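The Gradham Line

The request for Gradham came in on one page. It had four items on it and no totals.

Tanvir Abeysekara had been doing the equipment budget at Vandel for six years, and he did not like pages with no totals. He put it at the bottom of the pile and worked through the others. Shipping wanted a stretch wrapper. The machine shop wanted a new compressor and had sent three quotes stapled in order of price. By lunch he was back to Gradham.

The items were a second work cell, two arms for it, grippers, and something called a soft goods allowance. It was signed C. Jayawardena.

He called the number under the signature. It rang a long time.

"What's a soft goods allowance?" he said, when someone picked up.

"Who is this?"

He told her.

"It's for things that get picked up," said Chathurika Jayawardena. "Toys, bottles, clocks. Household stuff. They wear out."

"How much?"

"I wrote 500."

"You didn't write anything."

He heard paper move. "No," she said. "I wrote it on my copy. Sorry. It's 500 a quarter."

"And the arms?"

"Hegyi hasn't sent the new price yet. Do you need it today?"

The budget closed on Tuesday, March 3, 2026, and that was six days off. He told her so. She said he could come out and look if it would help, and he said it probably wouldn't, and then on Friday morning he drove out there anyway, because the Gradham line was the biggest one he had left and he didn't understand it.

Gradham was an old seed warehouse Vandel had taken over along with the company that owned it. The sign out front still had a sunflower on it. Inside, somebody had put up walls on one side of the main floor and left the other side as it was, with the grain scale still bolted down and a row of lockers nobody had keys for. It was 50 degrees at the loading door and not much better at the desks.

Chathurika was wearing a coat. She was younger than he'd pictured, and she had a printed copy of his own budget template with notes up and down the margins.

"You changed the depreciation tab," she said.

"In October."

"It doesn't add up if you enter a purchase in the last month."

He looked. She was right. He wrote it down.

They sat at her desk and went through the page. She had kept good records, as it happened. They just weren't on any form he used. There was a spiral notebook with a line for every part that had failed and the hours on it when it failed. Gripper fingers took up most of the first half. Cables took up most of the rest.

"How long does a set of fingers last?" he asked.

"These last ones went 14 weeks. The ones before that, less. We changed the material."

"What does a set cost?"

"From Hegyi, too much. We tried the Grullovar ones. They're cheaper and they fit, but you have to drill them out, and if you drill them a little off they close crooked." She turned a few pages. "I ruined two sets learning that. It's in here."

It was. She had written "drilled wrong, my fault" and the date.

Tanvir had brought a calculator out of habit. He added the fingers for the year, then the cables, then a line for motors. It came to more than he would have guessed and much less than a second cell.

"Where are the spares kept?" he said.

"What spares?"

"When a finger goes, where's the next one?"

"I order it."

"And how long does that take?"

She didn't answer right off. She got up and poured herself some coffee from a thermos, and poured some for him in the thermos lid without asking.

"Sixteen days last time," she said. "It was stuck somewhere with the customs people."

"So the cell sat."

"One arm sat. You can do some jobs with one arm. You can't do most of what they want."

He went back through the notebook with that in mind, and this time he didn't look at what had broken. He looked at the gap between the day a thing broke and the day she wrote "back up" next to it. She hadn't added those either. It took him most of an hour. She answered two phone calls while he did it and ate an orange.

When he was done he turned the pad around so she could read it.

She read it twice. "That can't be right."

"Check it."

She checked it. The cell had been down, one side or both, for nearly a third of the working days in the notebook.

"I asked for a second one because we can't get enough hours," she said.

"I know."

"I thought we were just slow."

He drank some of the coffee. It was very strong. He'd seen this before, with forklifts. A department runs short of forklifts and asks for another, and it's easy to approve because everyone can see a forklift. A shelf with parts on it is harder to get through. It sits there, and at the end of the year somebody asks why you bought things you didn't use. He had been the one asking that, more than once. He had asked it about Gradham two years ago, before her time. He remembered the line he'd cut. It had been for spare cables.

He thought about not saying so. Then he said it.

"That was you?" she said.

"It was a bad year. I was told to find money."

"Did you find it?"

"Some."

She closed the notebook. He waited for her to be angry, and she may have been, but what she said was, "So what do I ask for?"

They wrote it out again on a clean sheet. Fingers, two full sets on the shelf at all times, one set in use. Cables the same. One complete gripper, boxed. One joint motor, and she argued for two, and he let her have two and took the money out of travel. He asked if she'd miss the travel. She said she'd been to the Hegyi plant once and they had given her a pen.

"And the second cell?" she said.

"Put it on the list for next year. With totals."

"If it's running every day by then, you'll say I don't need it."

"If it's running every day and you're still short of hours, I'll have a number I can take upstairs. Right now I don't have one."

She didn't like that, and he didn't blame her. She had told the people she worked for that there would be two cells by fall. He offered to make the call himself. She said no, she'd do it.

That left the soft goods. He had been saving it, because it was small and he thought it would be easy, and it was the thing they disagreed about most. He wanted it moved to office supplies. She said if it went to office supplies it would have to go through the front desk, and the front desk would send her 12-packs of whatever was on sale.

"Does it matter what they are?"

"They have to be different from each other. Hard, soft, round. Something that rolls, something that gives when you squeeze it."

"Where do you buy them now?"

"The dollar store on Route 9. Some of it's from my sister's kids."

"Do you get receipts?"

"From the dollar store," she said.

He left it where she had it, at 500, and wrote "receipts" next to it.

It was past two by then. He had meant to be on the road by noon. She said he might as well see it, having come all that way, and he followed her across the old floor, past the scale and the lockers, to where the walls were. It was smaller than he expected. He'd carried those two arms on the books for a long time, under a six-digit asset number, and he had always thought of them as something about the size of a truck.

She had a screen up on a cart and she showed him how to switch from one camera to another. He stood there longer than he needed to. Then he asked if she could send him a couple of views, to go behind the new sheet. The people upstairs approved things faster if there was something to look at.

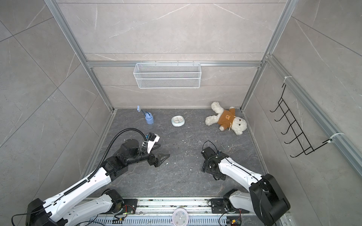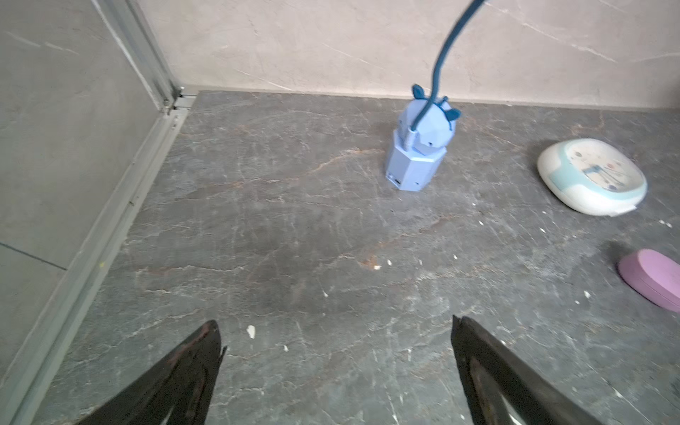
Attachment B, Gradham. First view from the fixed camera, second from the camera at the gripper.

He sent the packet in on Tuesday with an hour to spare. There was one question back on Gradham. It was from the controller, and it said, "Is that a bear?"

Tanvir typed that it was, see soft goods, line four. Then he opened the depreciation tab and started fixing the formula.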